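About Folline

Folline is an American football club based in Windodbridge. We run an adult contact team, a women's flag team and a junior section, and we play our home games on the lower pitch at Brornum Fields. We are an amateur club. Everyone who plays for us pays a subscription, and the coaches are unpaid apart from their travel.

How the club started

The club began with a group of players who had been driving to the coast every week to train with another side. When that side folded, Hendrik Pretorius booked half a rugby pitch for a Saturday morning and put a notice up in the leisure centre. Enough people turned up to run drills but not enough to play a game, and it stayed that way for most of the first year.

The first competitive season was a poor one. We lost every game, two of them without scoring, and finished it with a borrowed set of shoulder pads that had to be shared between the offensive line and the defence. Most of those players came back the following year. We won three games, and by the end of that season we had our own kit, a proper set of posts and a place in the league we still play in.

The name comes from Folline Lane, which runs along the back of the first ground. We left that ground when the drainage failed and have been at Brornum Fields ever since.

Our teams

The adult contact team trains twice a week and plays through the spring and summer. We run a fairly simple offence, with a lot of running plays and short passes, and our coaches would sooner have a small playbook that everyone knows. New players are usually given a full set of pre-season sessions before they are put on the roster. Quarterbacks tend to take longer, and we are used to that.

The women's flag team was set up by Maeve Ó Gríofa, who still coaches it and plays at centre when numbers are short. Flag is played without pads or tackling, so it is a good way in for people who have never tried the sport. The team enters tournaments from April onwards and has twice reached the regional finals.

The junior section takes players from the age of 8. The younger ones play flag only. They can move on to contact when they are old enough under league rules and when the coaches and their parents agree that they are ready — some prefer to stay with flag, and there is a place for them if they do.

Coaching and staff

Hendrik Pretorius is head coach of the adult team. He played as a linebacker and still looks after the defence himself.

Felicidad Bautista is offensive coordinator. She joined as a receivers coach and took over the play calling two seasons ago.

Maeve Ó Gríofa is head coach of the women's flag team.

Buppha Boonchu leads the junior section and is our safeguarding officer. Any concern about a young player should go to her first.

Fatima Mathebula is club secretary. She deals with registrations, fixtures and ground bookings, and she is the person who will answer your first email.

Ground and facilities

The lower pitch at Brornum Fields is a full-size field with marked hash lines. There are changing rooms for both teams, a covered area along one touchline and free parking for 600 cars, shared with the cricket and hockey clubs. The bus from Windodbridge station stops at the main gate. Our record attendance is 652, for a home play-off against a side from across the county.

Refreshments

The hatch by the changing rooms opens an hour before kick-off and closes at the end of the third quarter. It sells tea, coffee, cold drinks and snacks, and takes cards as well as cash. Money from the hatch goes towards pitch hire.

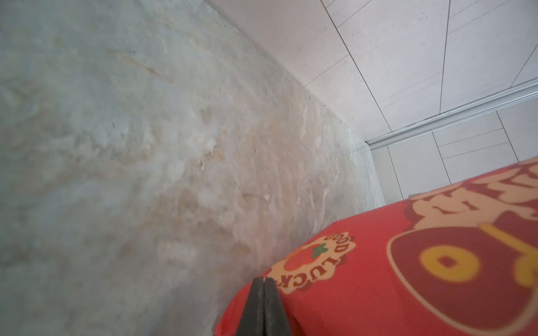
Red pack with a cream badge.

Sponsors and equipment

Our main sponsor is Jin, a printing firm on the Windodbridge industrial estate, whose name is on the front of our home jerseys. We also have smaller sponsors for individual games.

The club lends helmets and shoulder pads to new players for their first season. After that we ask people to buy their own, and we can help with sizing. You will need to bring boots and a gumshield from the start.

Joining

Adult training is on Saturday at 10 am, with a second session during the week under lights. Your first 2 sessions are free. The main intake for the contact team is in the autumn, and flag players can join at any time of year. The junior section runs a taster day in June.

Write to the club secretary through the contact page, saying which team you are interested in and whether you have played before.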